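The Good Table

When my grandmother died she left me the table and left my brother the house. I thought this was unfair until I had to pay someone to move the table, and then I thought it was very unfair.

It had come from a shop called Avcı, on the main street in Jadum, back when Jadum had a main street. My grandfather paid 100 dollars for it and didn't tell her the price for two years. She told that story every Christmas. He would go out to check the tank.

The movers were from Dendent and there were three of them. They took the legs off in the driveway and put the bolts in a sandwich bag, and the bag in the glovebox, and then drove home to Dendent with it. I ate off the ironing board for most of May.

My brother rang in the second week. He wanted to know if I had found the letters.

"What letters?"

"From the bloke in Hastatitz. Before Grandad. Mum reckons she kept them under the table."

"You can't keep letters under a table."

"Stuck under it," he said. "With tape."

I went and looked. The top was leaning on the wall in the hall, face in, so the underside had been towards me all that time. There were some 2 dozen strips of old tape, gone brown, in neat rows. They weren't holding anything.

I rang him back and told him. He was quiet for a bit. He said the kitchen looked too big now and he'd been having his tea standing up at the sink.

"You could buy a table," I said.

"I could."

The bolts came in the post at the end of the month. I put the legs on by myself, which took until dark, and turned it over with a blanket under it. Then I made toast and rang my brother, and asked if he had a ute he could borrow.
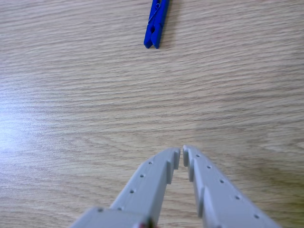
Short Fiction

He came on the Saturday bus instead, with one bag. We sat at either end, the way they used to, and he ran his hand along underneath, feeling for the tape.

"She must have moved them," he said.

"Or burnt them."

"Or he did."

I cut him some more bread - he'd always been a big eater - and we talked about the tank, and what it would cost to get it fixed.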